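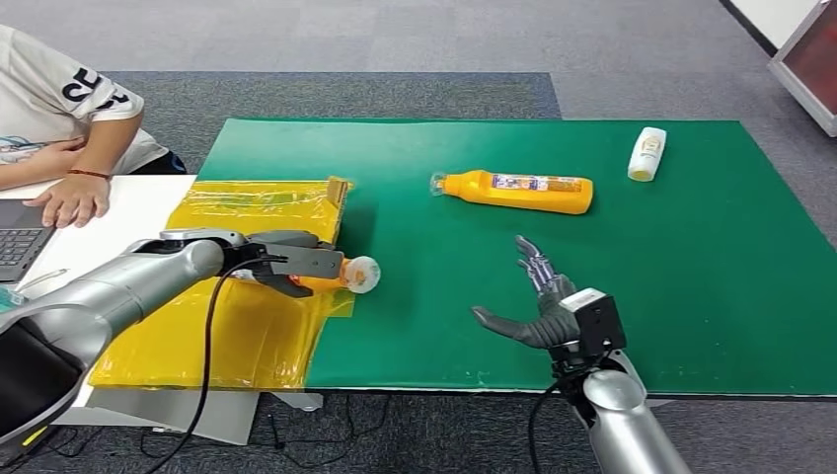
Page last changed: 5/19/24

Home & Bench | 2 min read

Sorting out the worktable

The Rornport newsletter has been promising a piece on tidy worktables for nearly 43 weeks, which tells you something about the state of ours.

Start with a mat. Green is traditional, and it makes a dropped screw easier to find than bare tabletop does. Leave a thin border at the front so you can get your fingers under it on cleaning day. Plastic sheeting is fine for the messy end, though ours has never lain flat and we have stopped asking it to. Once it is more crease than sheet, change it.

Bottles are the real trouble. An orange one with a white cap is hard to lose against green, and yet we manage. Pick it up by the body, check the cap before you tip it, and put it back where you found it – a rule the Kulia bench follows and the Yeoh bench has heard of.

Odd bits of cardboard can stay for 3 days. After that they go in the recycling, however useful they look. The big clear-out is in August. Bring gloves.

Recent items
Shelf labels at Rarnine, again
50 jars and no lids
Who has the good scissors?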